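Limescale on everything since moving, softener or not?

Posted in Home and Plumbing — 30 June 2019
3284 views

kettle_and_crumbs

Moved in January from a soft water area to a very hard one and I'm losing the will. Kettle furs up in days. Shower head spits sideways. Glasses look like they've been breathed on. Landlord says "that's just the water round here" and has basically told me to get on with it, but says I can fit something if I pay and it can be taken out again.

What I've tried so far:
vinegar in the kettle (works, stinks)
one of those magnetic clamp things on the pipe, a Lillomance, 60 quid, can't see any difference at all
filter jug, fine for tea but it's a faff for anything else

Water company postcode checker gives me 781 for the conductivity or something, and a hardness number I didn't write down, but it said "very hard" in red. Combi boiler, age unknown, in a cupboard in the kitchen. Stopcock is under the sink, with maybe a foot of straight pipe above it before it disappears behind the units. No water meter.

The worst of it is the washing up. No dishwasher. I wash by hand, leave it all to drain and there's a chalky film on whatever I left out, and the tiles by the sink go dull wherever water has sat. I've taken to drying everything with a tea towel, which I resent. 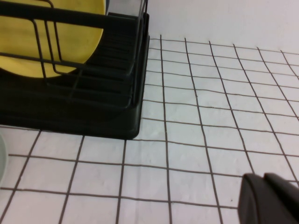 Draining rack on the kitchen worktop, one of the yellow plates in it.

So is a proper softener worth it in a rented flat? Or is there something in between? And can you drink the stuff, I've read both. Two of us here, one bathroom, no garden.

Thanks in advance, sorry for the essay.

pipework_pete_not_my_name

Did this for a living for a good while so I'll try and be useful, but typing on my phone between jobs.

First, forget the magnet. Some people swear by them, I've taken plenty off and never seen a clean pipe behind one. Send it back if you're still in time.

Proper softener = ion exchange. Resin in a tank, swaps the calcium and magnesium for sodium, then rinses itself with salt water every so often. Does what it says. Kettle stays clean, soap lathers, towels get softer. Old scale in the pipes can shift over the following months as well, so don't panic if the shower head blocks up once or twice early on. Just unscrew it and rinse.

Things to check before you spend anything:

Pressure and flow. Time how long it takes to fill a bucket at the kitchen tap. If it's already a dribble a softener won't help matters.

Space. The small ones go in a base unit, but you need to get at the top to put salt in. People forget this and wedge them in under the U-bend. Measure with the door shut.

Drain. It has to discharge somewhere, usually teed into the sink waste, with an air gap.

Boiler. Look for the make and model on the underside or inside the flap, then check the manual. Some makers are fussy about softened water in the heating circuit. The hot tap side is normally ok but check, don't take my word.

Hard tap. Keep one unsoftened cold tap for drinking. Usual advice is not to use softened water for making up baby milk, or if someone's on a low sodium diet. For everybody else it depends how hard your water was to begin with, the harder it was the more sodium goes in. I'd just keep the hard tap and not think about it.

Get your landlord's ok in WRITING. Email will do. Include that you're taking it away when you leave and that the pipework will be put back. A bypass with three valves makes this easy, whoever fits it should be doing one anyway.

Cost, well. My last one was a Jovine, the two person size, and the customer paid 137 for the fitting on top of the unit. That was an easy one with the pipe right there. A foot of straight pipe is enough if whoever does it knows what they're about. Bit tight for a beginner.

If that's all too much for a rental, look at a scale inhibitor. Little inline cartridge with polyphosphate in it, goes on the cold feed to the boiler. Doesn't soften the water, it just stops a lot of the scale sticking where it's heated. Protects the boiler, does nothing for your glasses. Cheap to swap. Honest opinion, in a rented flat I'd ask the landlord to pay for that one, it's his boiler.

marrowfat

we've got a Serra one, its fine. salt is heavy though!! get the blocks not the tablets if yours takes blocks, my back thanks me. Never had a problem drinking it but i only drink squash

also citric acid instead of vinegar. No smell. big tub off the internet, couple of spoons in the kettle, boil it, leave it, rinse it twice. Does the shower head too, in a sandwich bag with an elastic band. NOT on marble or anything like that

sudsandbother

Slightly different tack, you might not need to buy anything big.

I rented in a hard water area for years and never had a softener. For the washing up, the film is whatever's left when the drops dry, so it comes down to how much water is left sitting. Rinse in hot, as hot as you can stand with gloves on. Stand plates up with gaps between, glasses tilted so they're not trapping a puddle. Then shake the rack and tip the tray out before bed. I used to leave mine and got a white crust in the bottom that took an evening to get off.

Splash of white vinegar in the final rinse bowl for glasses only. You can't taste it afterwards.

For tiles, wipe them over last thing with a dry cloth, takes ten seconds. If they've gone dull already, try a weak citric acid mix, but check what they are first and keep it off the grout as much as possible — it eats at it over time. Ordinary glazed ceramic should be ok. Rinse well after. Test a corner.

Kettle: get one with a flat base and no exposed element if yours is the old sort. Empty it every night. I had a Nostesard descaler ball in mine for a bit, wire wool looking thing, it collected some scale and then I forgot to clean it, so the jury's out.

One more thing, use less washing up liquid than you think. In hard water you end up squirting in more becuase it won't foam, and then some of the film is soap.

If you're only there a year I'd do the above and skip the softener. If it's longer than that then yes, what the plumber said.

kettle_and_crumbs

Thanks all, really helpful. Have emailed landlord about the inhibitor and the boiler. Citric acid ordered. Will measure the cupboard at the weekend but I think the bin lives where the softener would have to go, so that's another argument to be had. The clamp's past its returns date, typical.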